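Robots and Chores, Week 2: Can a Machine Tidy Up Yet?
Course notes, posted 2018-10-19

Okay, so last time we ended on the question somebody always asks by the end of the first hour, which is "when do I get one that does my laundry?" I promised I'd give you a straight answer this week, and the straight answer is not soon, and I'd like you to be able to say why. These notes go with the talk. They leave out the stuff I drew on the board, so if you missed class, borrow somebody's notes for the arm diagrams.

Start with what machines already do well. A dishwasher is a robot if you squint. So is a washing machine. You put things in a box, the box has water and soap and a timer, and the job gets done. Nobody at the factory had to teach the dishwasher what a fork is. The trick was to change the job so the machine never has to pick anything up. You do the picking up! Loading the racks, unloading the racks, finding the one spoon that slid under the basket — all of that is still yours.

The shop floor is the same story with more money in it. I used to visit a packing plant run by a company called Hofstetter, and they had a line that put 893 boxes an hour through a taping station. Lovely thing to watch. Every box came down the belt the same way up, the same distance apart, and if one came in crooked, a light went on and a person walked over and fixed it. At the end of the line, two people stood folding cloth covers into a bin by hand. I asked the line manager when those two jobs would go to a machine and he laughed at me.

So why is the folding harder than the taping? Write these down, they'll be on the sheet for next week.

First, the box is stiff. If you know where one corner is and which way it's turned, you know where the rest of it is. That takes six numbers, three for where it is and three for how it's turned. A cloth has no such luck. You can know where one corner is and have no clue about the other three, and the minute you pull on it, everything moves.

Second, things sit on top of other things. Anything flat and floppy gets underneath something else sooner or later, and then the machine has to work out what's on top, and what will come along for the ride when it lifts.

Third, most grippers have two fingers that open and close. Try it yourself tonight with a pair of kitchen tongs. Pick up a block. Easy. Now pick up one layer of a dish towel that's lying flat on the counter, without bunching it. You'll find yourself dragging and pinching and pushing up a wrinkle so you have something to grab, and you'll be doing it without thinking, with decades of practice behind you. 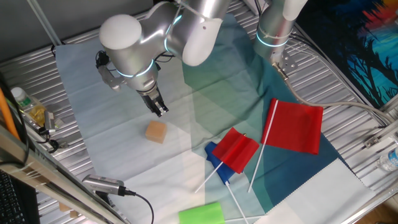

A wooden cube is the thing everyone starts with, and I don't blame them. It's the right shape for two fingers, it stays put, and if you miss by a little you can still get hold of it. Put that same cube on a cloth, though, and you've made the job more interesting than it sounds. Come down too low and the fingertips can catch the fabric. Close them a bit off center and the cube can turn, and the cloth can ruck up under it. Then there's the question of a small flag on a stick. Where do you grab it? The stick is stiff and thin, the flag part is neither, and if two of them overlap you may well lift both. I like flags for teaching because they're half easy and half awful in one object.

Which brings me to the thing I most want you to take away from this week: be suspicious of numbers that come without a task attached. There was a demo making the rounds from a small outfit called Undix, a table-clearing arm, and the headline was 600 successful picks. Great! Picks of what? You had to read quite far down to learn that every one was a block or a can, set down by hand, with a gap on all sides. I don't think they were hiding it. It's just that "600 picks" sounds like "it can clear a table" and those are very different claims.

Compare that with the Plurora test we read for today. They tried 141 items out of real kitchen drawers, dumped in a heap, and they listed every kind of failure: slipped, picked up two things, pushed it off the edge, couldn't find it. The score was much worse and the paper was much more useful. If you're going to build anything, you want the list of failures.

A few of you asked about speed. An arm that takes nearly 2 minutes to move one sock sounds silly, and for a factory it is. At home I'm less sure. If I'm asleep, I don't care how long the socks take. What I do care about is whether I come down in the morning and find the lamp on the floor. Slow and careful might be a fine deal for a house, while the shop floor needs quick and the same every time. Keep the two apart in your head when you read the ads.

On cost, I'm going to wait until the December session, when we'll go through the Dirent price sheet line by line. Short version: the arm is often the smaller part of the bill. Setting it up, keeping it going, and paying the person who comes when the light goes on, that's where it gets you.

For next week:

Do one chore at home with tongs in each hand. Anything you like, but it has to involve at least one soft thing and one stiff thing. Write down where you got stuck and what you did with your hands to get unstuck (half a page is plenty).

Find one video of a robot doing a housework job. Watch it twice. The second time, write down everything that was set up before the robot started.

Reread the failure table in the Plurora paper and pick the row you think would be hardest to fix. Come ready to argue about it.

Bring the tongs if you can, I only have the one pair.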